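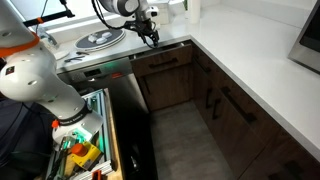

The arm over the drawer by the dishwasher, black gripper on.

May 24, 2021

I have been going back and forth between two grippers for the kitchen work and I said I would write up what I found. It took longer than planned. Part of that was the controller update and part of it was me.

The two grippers are the Plenex, which has linkages and curved fingers, and the Zultano, which is a plain parallel jaw with flat pads. Both bolt to the same wrist. Swapping them takes me 13 minutes if I have the right hex key in my hand, and a good deal longer if I don't. After each swap I redo the tool offset and the payload setting. I skipped the payload once and the arm sagged a little every time I let it float by hand, and I spent part of an evening looking for a problem in the wrong place.

The test list is short. Open a drawer by its bar handle. Close it again. Open the cabinet door below. Pick a small round thing off the tray and put it on the plate. I did 30 tries of each task with each gripper, over several evenings, and wrote the results in a notebook.

Drawers first. The handles in this kitchen are black bars, and the one on the test drawer is horizontal and in the middle of the front. Coming down from above the counter, the Plenex can hook the bar with its fingers without closing all the way. That helps a lot. If the arm is slightly off when it pulls, the fingers slide along the bar and the drawer still comes. The Zultano has to clamp the bar, and once it is clamped any error in the pull direction goes straight into the wrist. I got 4 protective stops with the Zultano on the drawer and none with the Plenex.

Closing is the same for both. You push with the knuckles. I would not pay more for either one on account of closing.

The cabinet door was harder than I expected. The handle is vertical, so the wrist has to roll over, and then the door wants to swing on an arc. The elbow also gets close to the counter edge. With the Plenex I could leave the fingers loose around the handle and let it turn inside the grip. With the Zultano I had to stop halfway, let go, and push the door the rest of the way from the inside. It works but it is slow. I did not bother to tune it.

Small things on the tray are where the Zultano wins, and by a lot. Flat pads come down on both sides of a small round object and it stays put. The curved fingers on the Plenex move in an arc as they close, so the tips rise a bit at the end. If you set the height for the open position, you miss. If you set it for the closed position, you touch the tray on the way in. There is a compensation option in the driver that moves the arm down as the fingers close. I turned it on and it was better, still not as good as the plain jaw. The Plenex rolled things off to the side often enough that I put a towel down.

Cables are a nuisance with both. The loops have to be long enough for the wrist to roll for the cabinet door, and then they hang and swing when the arm is over the drawer. I tried tying them closer to the forearm and ran out of slack on the roll. I tried one loop higher up and that was fine for drawers and bad for everything else. For now they loop down along the arm and I watch them. If you have a wrist with the cable run inside, you can skip this paragraph.

A word on the controller. I was running Hidayat on the old version and moved to the new one partway through, which I should not have done in the middle of a comparison. The new one is smoother at low speed, so I threw away the drawer results from before the update and did them over for both grippers. The tray results were all on the new version already. Logging is still the same plain text file, and it still stops at 2000 lines without telling you. Raise the limit before a long run.

I left force control off for all of it. I know that would close part of the gap on the drawer. I wanted to see how far plain position moves would get with each gripper first.

The Plenex is staying on for now, as most of what I want to do this summer is drawers and doors. When I get to dishes I will put the Zultano back. Someone wrote in asking about the Zurnorum gripper with soft fingers. I don't have one. The lead time I was quoted runs to September, so that will be a separate post if it shows up.

Next thing is the pair of vertical handles around the corner. I haven't worked out if the arm reaches the second one from where the base is now.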